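Can a machine do the litter box yet?

June 19, 2022 | 5 Comments | 60 Shares

Every few issues somebody writes in to ask when they can hand over the housework, and the chore they name first is almost always the cat's. I love this question! It sounds like the easy one. The tray stays put, the job is the same every day, and there have been self-raking boxes in the stores for years. But a box that rakes itself is only doing the middle of the job. What people want is the whole thing, floor included, with the ordinary tray they already own.

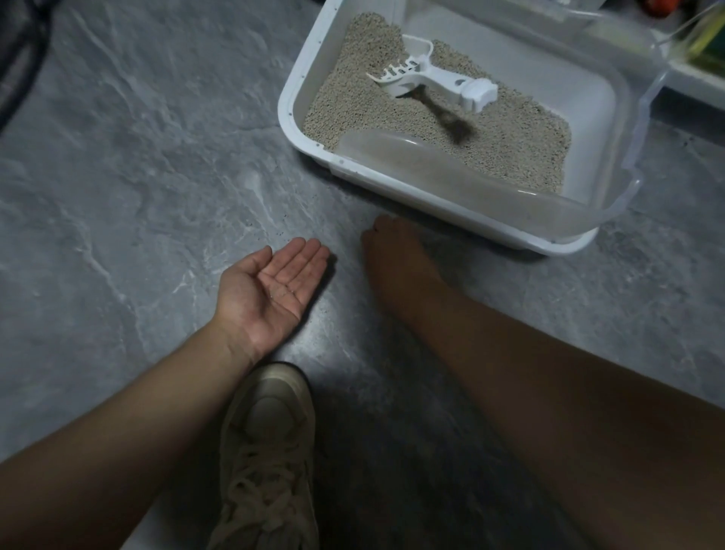 Stray grains are the part I keep coming back to. A fingertip feels a speck of litter on tile before the eye has properly sorted it from the pattern in the stone, and a pinch adjusts itself without any thought at all. Most robot hands still have very little feeling in them. Ludent, the small lab I wrote up back in October, has been working on soft pads that sense grit, and their latest notes are a treat to read (if you like graphs, and I do). Their arm was given 400 tries at picking up a pinch of loose material from a hard floor, and it got something on more than half of them. In 2017 the same group couldn't manage it at all, so I call that wonderful progress, even if you wouldn't want to live with the results.

Then there's the scooping. Litter shifts, it piles up against the scoop, and a clump can hold together or fall apart depending on how you lift it. Proltance is going at this with simulation, pouring pretend sand around pretend trays for days on end, and their planner has become pretty good at guessing where the pile will slide next.

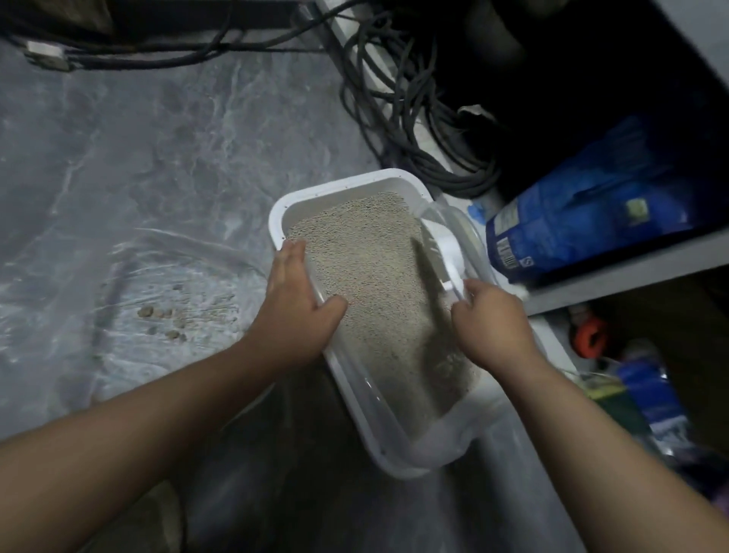
Two hands on one job is the next big step, and for me the most exciting one. One hand holds the tray while the other levels or tips, and they trade roles every few seconds. Thin plastic makes it harder still, because it folds a new way each time and clear sheets are miserable for a lot of depth sensors. The Fragkou project is trying to teach both arms together from recordings of people doing chores, and I think that's the right bet. I'd give it several more years before it could be trusted near a real cat.

So, not yet, but closer than I would have guessed! Skullcombe is planning an open day with a two-armed machine doing simple floor chores, and I've already asked whether I can bring a bag of litter along. They haven't said no.

5 Comments | Share this item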